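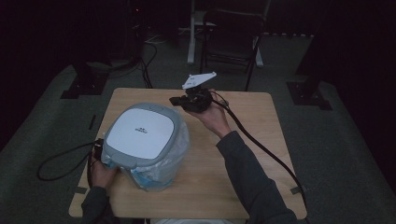 Lidded bin task at the Flustora bench, with a hand-held gripper in each hand.

Good practice for hand-held gripper work
Gallery page, updated 1 February 2018

Poltport keeps a short set of house rules for anyone recording tasks with hand-held grippers. They were first written for the Jenkins trials and now cover the Grudora benches as well. The picture on this page goes with rules 2 to 5. The full text is in the bench handbook.

Notes to the picture

Cables. Each gripper has its own cable, and both should leave the table at the side — never across the object. Leave enough slack for a full reach. A loop over the table edge is allowed if it stays clear of the feet.

Sleeves. Plain, dark and down to the wrist. No watches or loose cuffs.

Object. One at a time, set down within reach of both hands. Bins are recorded with the liner fitted. Turn the bin a little between runs and note the angle on the sheet.

Starting position. Grippers near the object but not pressing on the lid. Wait for the signal before closing the tips.

Records. The set now holds around 3,000 runs, of which 346 are lid tasks. Runs that break a cable rule are marked and kept, not deleted.

The next revision of the rules is due in April.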